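Why the Chair Should Stay in the Robotics Course

Cledwyn Phillips, Lecturer in Engineering Practice, Grirnham College

When the teaching board at Grirnham met in May to consider next year's student projects, one item drew more comment than the rest of the agenda together. It was proposed that the second-year robotics group should give up its work on furniture assembly and return to the sorting exercise that the college used before. I wish to set out why I believe the proposal to be mistaken, and why a plain plastic chair is as good a subject of study as any we are likely to find for the money.

The facts are not in dispute. The group has eight students. They have met on Thursday afternoons throughout the year, under the title of the Ditum Project, and the task given to them in the first week was to program a pair of arms to fit the legs of a white plastic chair to its seat. The sum spent on parts and consumables stands at £624. By the date of the board's meeting the students had logged 92 attempts from start to finish, and had judged five of them fully successful by the standard they wrote for themselves. It is this last figure that troubled my colleagues.

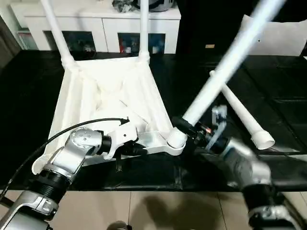

Ditum Project: the right arm holding a chair leg at its socket, with a further leg on the table.

I understand the concern. A college must be able to show parents, employers and its own governors that its courses produce results, and five successes is not a number that looks well in a prospectus. The sorting exercise, by contrast, could be made to work within a fortnight. Coloured blocks went into trays, the counter went up, and visitors on open evenings were pleased. My colleague in the Lloyd Building, who ran it with great care for several years, has fairly pointed out that no student ever left that course without a working demonstration to put before an interviewer.

Yet I taught some of those same students afterwards, and I was struck by how little they expected to go wrong. They had learned to instruct a machine in surroundings that had been tidied on its behalf. The blocks were all of one size. The trays did not move. When these students were later asked to handle an object that leaned, flexed or slid when it was pushed, many of them supposed that the fault lay in the object.

A chair does not allow that comfort. A leg is long and its socket is small, so that a slight error at the hand becomes a large one at the other end. The seat has to be held while the leg is brought to it, and an arm that holds too firmly will shift the very thing it is meant to keep still. The two arms must therefore be planned together, and so must the students who write for them. In the autumn the group divided itself into a left-hand party and a right-hand party, each with its own programs and, I regret to say, its own opinion of the other. By the spring term they had abandoned the division without any prompting from me, having found that neither half could be tested alone.

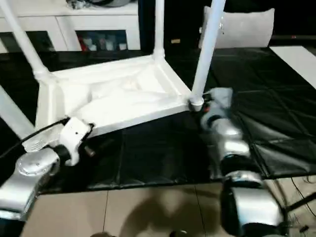 I would draw the board's attention also to the written record. Each attempt has a page in the project book, giving the starting positions, the change made since the previous attempt, and the point at which the work was stopped. The early pages are poor. Several say only "did not fit". The later ones distinguish between a leg presented at the wrong angle, a leg presented correctly to a seat that had moved, and a grip that had slipped during the lift. I have read reports from paid engineers which were less exact. A student who can say precisely why something failed has acquired a skill that will outlast whichever equipment we happen to own.

There are fair criticisms, and I accept two of them. The first is that the assessment scheme rewards completion too heavily for a task of this difficulty. More than half the marks in the practical unit still depend on a finished article, a rule inherited from the sorting course and never revised. It should be revised before September. The second is that the group received too little help at the beginning. Four weeks were lost to matters of cabling and set-up that a technician could have settled in a morning, and I ought to have asked for that help sooner than I did.

It has also been suggested that the project should be handed to Toston, our partner college, whose workshop is larger. I have no objection to sharing it, and a joint session next year would benefit both sets of students. To hand it over entirely would be another matter. Our own applicants would be left with a course in which the hard part was done elsewhere.

My request to the board is a modest one. Let the project continue for a second year with the same arms and the same pattern of chair. Let the present students pass their book to the next group and spend one afternoon explaining it. The marking scheme can be put right over the summer, and I have offered to prepare a draft for the board's next meeting.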